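Good practice for bin picking cells: speaker notes
Pirholm site day, Jun 19, 2026. 25 min plus questions. DONT run over again
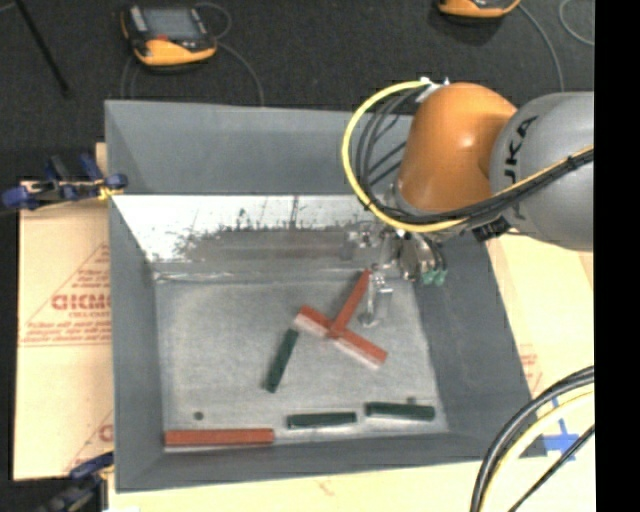

Start with who's in the room. Hands up integrators, hands up people who have to sign the thing off. Usually more of the second lot than you'd think.

Main point for the morning: the risk assessment is for the application. Arm, gripper, bin, part, fixture, the person who walks up when it faults. A certificate for the arm covers the arm. Say this twice, it's the one thing I want them to take home.

Standards slide, keep it quick
- ISO 10218, both parts. Part 1 the robot maker, part 2 the integrator. Most of this room is part 2 whether they realise it or not
- ISO 12100 for how you do the assessment
- AS 4024 for the locals, plus your state WHS regs. Don't get dragged into which state. Take it offline
- New edition of 10218 came out 2025. Ask who's read it. Be kind

Picking from a bin, what makes it different
Parts land any old how. Crossed over, leaning on each other, hard up against a wall. So the arm can approach from angles you never drew in the layout. Your reach study has to cover the lot, including the daft ones. Wrist close to the bin wall, cables swinging wide on the outside of a turn. Restricted space gets set from the worst pose plus tool plus part in hand. People forget the part in hand.

Skullow story (short version!!)
Test cell, rectangular blocks, 734 picks logged in January, everyone happy. Then someone shifted the bin by hand to sweep under it and put it back roughly 4 cm out. Cell ran, gripper touched the wall, nothing broken. No record of the bin having moved. Lesson is fixturing, and writing down the reference position. Clamps are fine for a trial. For production you want locating features and a check at startup.

Pause here, water

Pendant rules
Where it lives when nobody's holding it. Give it a hook or a bracket, outside the safeguarded space, same place every time. Floor is a bad home. Screens get kicked, cables get walked on, and the enable switch is on that thing.
More than one handheld at a cell: label them for which machine they talk to. Big labels. Seen a bloke at Pruitt press the stop on the wrong one, good lesson cheaply learnt
Whoever goes in takes the pendant with them. Single point of control. No exceptions for "just grabbing one part"

Manual mode
Reduced speed, 250 mm/s at the tool, enabling device held. Clearing a jam is manual mode. Reaching over the bin wall is entering the space, even with both feet outside. Expect an argument on this. Hold the line, then move on

Cables and hoses
Check dress pack through the full range, every joint, before first auto run. Look for rub marks weekly in the first month then fold into normal maintenance. Floor cables in covers or up off the floor. Walkways clear to the gate. Boring slide, gets the most photos taken of it for some reason

Bin condition
Scuffed floor and shiny metal are a vision problem and then they become a saftey problem, cos bad detections mean more jams and more jams mean more people going in. Put intervention rate in your monthly review. Fesodum do it per 100 picks and set a trigger at 2. Over that, they stop and find out why. I like that. Steal it

Markings
Tape is OK for marking out a trial. Write down what each colour means and stick it on the gate. Permanent cell, paint it or use proper floor marking.

Change control
New gripper finger = change. New part = change. New bin, even "same" bin from another supplier = change. Doesn't need a 40 page document, one page is fine: what changed, does it alter reach, speed, force or access, who checked, date. File it with the assessment so the next person can find it

Handout is the one page form plus the startup checklist. At the back by the tea urn. Email me for the editable version

Questions
Likely ones: do cobots need fencing (depends on application, go back to slide 1), who owns the assessment after handover, can we use the light curtain out of the old press (maybe, check the stopping distance calc first)
If no questions ask them how they clear a jam at 3 am on night shift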